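Protokoll Mitgliederversammlung Kleingartenverein Irkum, 10. Juli 2018

Beginn etwas verspätet, Schlüssel fehlte. Beschlussfähig. Leitung: Uchenna Ogbonna. Tagesordnung ohne Änderung angenommen, Protokoll vom letzten Mal ebenso.
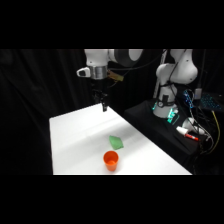

Protokoll: Siamak Salehi

TOP 1 Wasser
Hauptleitung am Weg Vukby wieder undicht. Angebot Fa. Mousavi liegt vor, 800 Euro inkl. Material. Rückfrage, ob Absperrhahn dabei ist: ja. Abstimmung: angenommen, 3 Gegenstimmen. Bis zur Reparatur bitte nur morgens und abends giessen. Zählerstände hängen im Schaukasten, wer Fehler findet bitte schriftlich, nicht am Zaun.

TOP 2 Hecken
Höhe an den Hauptwegen weiter strittig. Alte Regelung bleibt erstmal. Rückschnitt nur Formschnitt, Nester beachten. Zwei Pächter angeschrieben, eine Antwort da. Antrag auf Sichtschutz aus Kunstoff abgelehnt.

TOP 3 Gemeinschaftsarbeit
Ersatzzahlung pro nicht geleisteter Stunde steigt von 60 auf 70 Euro?? Längere Diskussion. Vertagt auf Oktober, Ogbonna holt Vergleichszahlen von Nachbarvereinen. Liste für Kompostplatz lag aus, noch Lücken.

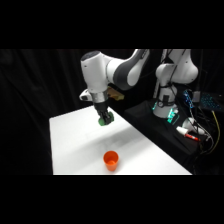
TOP 4 Rasenmäher
Der Endura springt schlecht an. Zündkerze wird getauscht, danach neu entscheiden. Ausleihe bitte immer eintragen, auch die kurze. Benzin nachfüllen!

TOP 5 Verschiedenes
- Parzelle am Tor wird frei, Warteliste wird abtelefoniert
- Grünschnitt gehört nicht in den Graben
- Salehi fragt nach Bänken fürs Sommerfest, Ogbonna klärt das
- Mittagsruhe gilt auch für Häcksler, steht so in der Gartenordung

Nächste Sitzung im Oktober, Einladung folgt per Aushang.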